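Flamus Users Community > Deployment > Staffing and work practices

Counter-clearing robot: how do we rewrite the job for the pantry attendants?

Status: Open
Tags: simulation, two-arm, staffing, shift planning, service counter

We run the kitchens and break areas at the Thiele office site and are moving one of the daily jobs, clearing and resetting the service counter, to a two-arm robot. The work is being built in Flamus simulation first. Hardware is scheduled for August. The engineering side is on track. The staffing side has no plan, and I have been asked to write one.
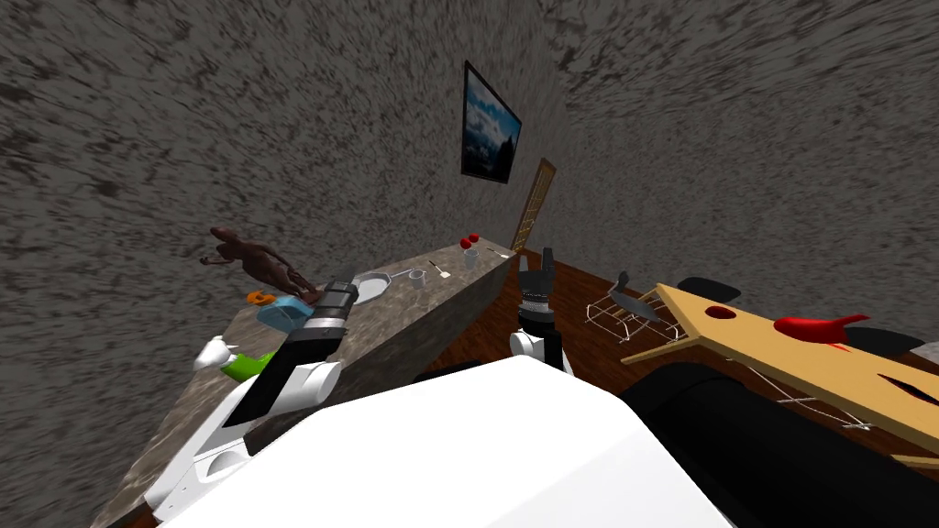

thiele_site_services
Member, 4 posts
Posted February 13, 2021

Some background on the current process. We have six attendants over two shifts. Clearing the counter is one item on a longer list: cups to the washer, utensils to the tray, food items back to the bowl, anything left behind by employees to the lost property shelf, then wipe down. The attendants also refill the machines, take deliveries, do the floors and deal with whatever people walk up and ask for. The counter is cleared five times a day. I have task times for it but no usable times for the rest, which was never measured.

The simulated room has the marbled counter with the sink, cups, small utensils, a couple of apples and assorted small objects. The integrator (Starier) builds a task list from it and runs each task many times with the objects moved. The last report covered 193 runs. For each run someone has to say whether the result is acceptable, and that is where the staffing issue started. Starier's engineers were marking runs as passed that our attendants would have sent back. One case was a cup standing upright, next to the faucet, undamaged. By the written criteria that passes. By our practice it fails, because a cup by the faucet gets splashed and then gets picked up by someone who thinks it is clean.

So two attendants now spend part of each shift reviewing runs. They are good at it and it has changed the criteria for the better. It is also in no job description, it is paid at the attendant rate, and on days with a lot of runs the floors get done late.

What I need to know from sites further along:

1. Is run review a temporary job that ends when hardware arrives, or does it continue?
2. Did you create a separate role, or spread it over the existing staff?
3. What happened to total hours on the task once the robot was live?
4. How did you handle the things the robot leaves on the counter?

I am not asking about the software. I can get that from Starier.

5 people have this same issue

----

skulow_plant_kitchen
Regular contributor
Marked as helpful

We went live at Skulow last year with a similar setup, two arms on one base, counter and one table. Taking your points in order.

Review continues. It drops off after commissioning and comes back each time something changes in the room. New cups, review. New tray, review. The counter was moved by the width of a chair for an electrical repair and we were reviewing for two weeks. Plan for a low steady level with peaks, and put the peaks in writing as a purchasing matter: whoever orders different cups has to notify the kitchen before the order is placed. We added a line to the purchase form. It is ignored less often than I expected.

On roles, we first spread it over everybody and it did not work. People reviewed to different standards. One shift failed any utensil touching another utensil, and the other shift passed them. The integrator got both sets of results and tuned to the average, so neither shift was satisfied. We then named two reviewers per shift, gave them a written standard with one page per object type, and had them review the same batch once a month to compare. Where they disagree, the page gets rewritten. The disagreement rate is the number I would track. The pass rate mostly tells you about the robot, and Starier or whoever you use will track that for you.

Pay the reviewers for it. We did this as a grade supplement because a new job title would have needed a full evaluation and would have taken until the following year. The supplement was approved inside a month.

Also give the reviewers the right views. The overview from the robot's body is what everyone wants to look at, because it shows the whole counter. For deciding whether an approach is sensible, it is weak. You want the view from behind the gripper, with the fingers open, before it closes on or passes anything. 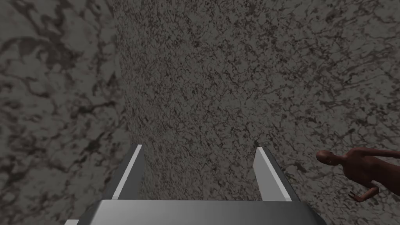 It took our reviewers several sessions to read that view reliably. There is very little context in it, and you have to know which way the hand is facing before you can form an opinion. We trained it in pairs, with the overview open on a second monitor, pausing both at the same point. After that they used the overview only to settle arguments. If you are budgeting training hours, budget them here. The rest of the review tool can be learned in an afternoon.

Hours: the hours on the counter task went down, and total hours did not. The task was being used as slack. When an attendant was at the counter they were also answering people, noticing that the milk was out, and catching spills. With nobody stationed at the counter those things had to become scheduled rounds. You said the rest of the list was never measured. Measure it before August. We did not, and could not show afterward where the time had gone, and for a while the official view was that the kitchen had gotten slower.

Leftovers: see the other replies, ours is not a model for anyone. We have a person walk by.

----

night_shift_lead
Member

Attendant here, different company. My answer to number 3 is ask the attendants and not the forum. My hours were the same on paper, but my shift start moved to fit the robot's schedule and that was a bigger change than anything in the job description. Check the bus times before you move anyone.

Also please stop calling it "review." I was told I would be reviewing and I thought it meant documents.

----

counter_ops_mgr
Contributor

I agree with most of the Skulow answer but would put number 4 first, as it decides the other three.

Every task list has a set of known objects and a remainder. The known objects are easy to plan around. The remainder is what people leave behind: figurines, toys, boxes, half a bicycle light. A cleared counter in the contract sense means all known objects are in place. A cleared counter in the sense your employees care about means clear. The gap between the two is human work, and it needs an owner, a time and a place to put things.

What we do:

Each pass ends with the arms in a fixed rest position, and the station reports that it is finished. An attendant has a window in which to come and take the remainder. The window is on the shift plan as a task of its own with its own minutes. If the window is missed, the next pass still runs and works around the objects. We do not permit the robot to push unknown objects aside. That was proposed to us as a time saver and the attendants objected, correctly in my opinion, since they are the ones who have to tell someone where their property went.

The attendants can add an object to the known list, but only through a short form: what it is, where it goes, how often it turns up. Four appearances in a month is our threshold. Below that it stays in the remainder. This gave them some control over the scope of the system, and in practice the requests have been more accurate than the ones coming from management, who tend to ask for whatever they last saw on the counter.

When you test this in simulation, insist that odd items stay in the room. Integrators like to take them out once the first results are in, as they lower the numbers. Keep them in, and vary their position and pose between runs.

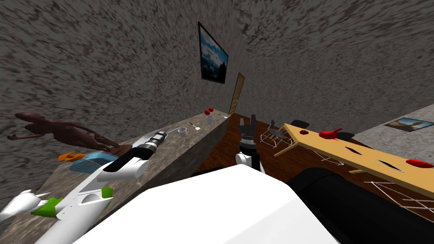

Left gripper above the blue tray, right arm upright. Cups, utensils and odd items on the same counter.

Your attendants should be the ones who decide which odd items go in. Ask for a list of what they found last month. Ours was longer than the known object list.

On separate role or shared: we have one named lead and everyone else trained as backup. Two per shift, as at Skulow, is better if you have the people. With six attendants over two shifts you would be naming four of them, and at that point I would train all six and have the standard checked monthly, as described above.

Your cup by the faucet is the sort of rule to collect now. Sit with each attendant for one full clearing and write down every item they move a second time. Those second moves are almost never in the procedure. We found ours late, after the acceptance criteria had been signed, and each one went through as a change request with a price on it.

----

thiele_site_services
Member, 4 posts

Thank you. The second moves are a useful way to look at it and I will do that this month. We will also start timing the rest of the list.

On the supplement — did either of you have to show a minimum number of review hours per week to get it approved? Our HR department is asking for one and the hours are very uneven.

----

skulow_plant_kitchen
Regular contributor

We did not use weekly hours, for that reason. The supplement is tied to being on the reviewer list and passing the monthly comparison. HR accepted it as a qualification, the same way they treat first aid. I can send the wording if you message me, with the site details taken out.

----

5 people have this same issue. Log in to reply or follow this thread.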